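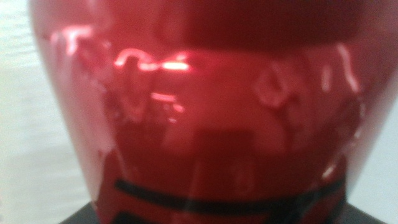
Ditesley, 29th June — Rornetti will open a drinks-sorting corner at its Hovlow store in November. Shoppers can bring 11 cans or bottles per visit. 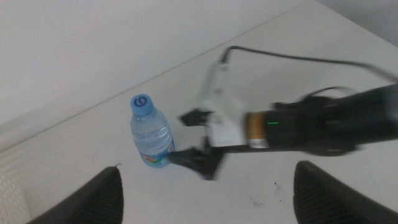 A small bottle of water with a light blue cap.

Cans and bottles go into white baskets on a plain white table. Tea, soda and water are all accepted.
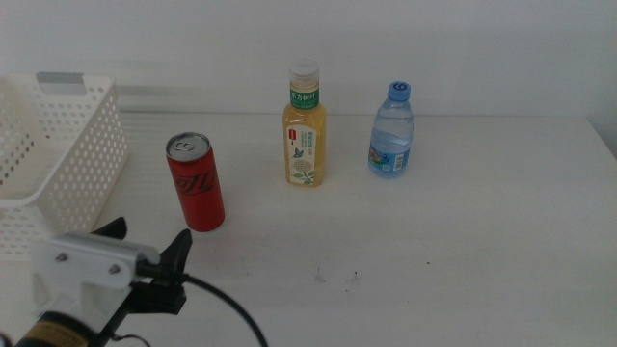

Full baskets will be collected every 3 days, said store manager Radomír Zeman.

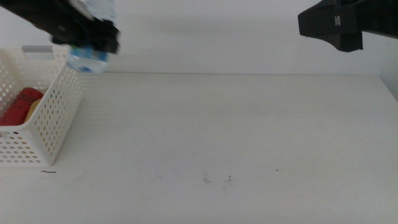
A red can in the basket, with a water bottle above the table.

Contact: Aatos Suominen, Rornetti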